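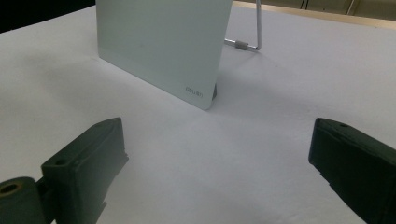
Saturday Mornings With the Flenden Singers

Cremilda Bastos has taught people to sing for most of her working life, and she still gets excited when a grown man tells her he can't carry a tune. "Oh, I love those!" she says. "They come in with their arms folded, and I think, good, you're going to have a lovely morning."

We met at a bakery in Ovham, a short walk from the hall where her choir rehearses. The Flenden Singers started with 5 people in her living room and now has 40 on a normal week, more when the weather is bad. There are no auditions and nobody has to read music. Cremilda teaches every part by ear, one line at a time, walking up and down between the altos and the tenors until it sticks.

She grew up in a house where everyone sang while they cooked. Her grandmother knew hundreds of songs and wrote none of them down. "After she died I got a notebook and tried to remember them all," Cremilda says. "I'm at 652 now. My aunt calls me up when she thinks of another one. Sometimes it's only half a verse, and I take it anyway."

A good number of those songs have found their way into the choir. The favorite is a rowing song with a chorus that goes round and round, and I'm told it has been known to last through a whole coffee break. I asked her to hum it for me and she sang the full thing, at full volume, to the delight of the two women at the next table.

Miyuki Miyazaki joined the choir in January, having not sung a note since grade school. "My teacher told me to just move my lips," she says, laughing. "So I did, for years! At birthdays, at weddings, everywhere." She stood in the back row for her first 2 rehearsals and did the same thing there. Then Cremilda put her next to the loudest alto in the room.

"I couldn't hear myself at all, and that was the trick," Miyuki says. "I just opened my mouth. By the end I was sweating. I went home and sang to my cat."

She has a short solo in the spring concert, four lines near the end of a lullaby, and she practices it in the car on the way to work. Cremilda is very pleased about this and keeps bringing it up.

The concert will be in the old Pacheco theater, with its creaky seats and a wonderful echo. The choir from Girnach is coming over to share the bill, and both groups will finish together on the rowing song. The audience gets the chorus too, whether they planned on it or not.

Rehearsals are on Saturday at ten, and new people can walk in any week. Cremilda suggests bringing water and a sweater.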